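Oral history interviewers wanted – Wornby Veterans Recordings

Closing date 2020-12-15

We need 2 interviewers, part time, to record the memories of men and women who served as air and ground crew. Pilots yes, but also mechanics, radio operators, cooks, parachute riggers, the people who drove the fuel trucks. Many are in their eighties and nineties so we want to get going. Start in February.

The work: phone or video interviews for now, in person later if it's safe and the veteran is happy with it. One session per veteran, sometimes a second. You write up a short summary afterward and pull out names, units, bases. Full transcripts are done by somebody else, so no typing marathons. Scanning logbooks and discharge papers when families offer them – we'll show you how.

You'd be based with the Clestow office but can work from home most of the week. 8 hours a week, paid monthly. Mileage paid once visits start up again.

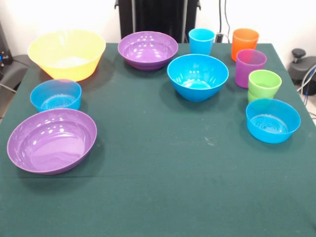
Bowls and cups on the green tablecloth.

What we're looking for: patience on the phone. A clear voice. Some idea of how the services are organized, or willing to learn it fast. You don't need to be a veteran youself but say so if you are. Experience with hard conversations helps a lot, some of these stories have never been told to family. Spanish a plus.

Training is two evenings online, paid. Recorder and headphones provided, on loan. Background check required, we cover the cost.

Recordings go into the Sydorenko Collection at Jirodside Library, which already holds local service letters going back to 1871. Veterans get a copy of there own interview and can ask for parts to be closed for a set time.

To apply – one page about you, plus names of two people we can call. No résumé needed. Mail it or drop it at the Jirodside front desk, marked for Subira Barasa, Wornby Veterans Recordings. Put a daytime number on it. Calls to shortlisted people before the end of the month.

Know a veteran who'd like to be recorded? Same address, just a name and phone number, with their OK first please.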